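Support > Storage > Flirkel Bins > Setting Up
Products Parts Manuals Contact
Search manuals

3. Setting the bin on a table
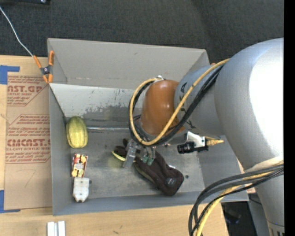

Use a flat table that is deeper than the base of the bin. Updated January 2025.

1. Wipe the tabletop and the underside of the bin.
2. Set the bin down with at least 3 inches of table showing in front.
3. Press on each corner. If the bin rocks, turn it end for end and try again.
4. Load heavy items first, in the middle. Small items slide down the sloping walls.

Note: Wait 20 minutes after wiping before you load paper goods.

CAUTION: Do not lift a loaded bin by one wall. Over 17 pounds, use two people.

Go to section 5 for cleaning.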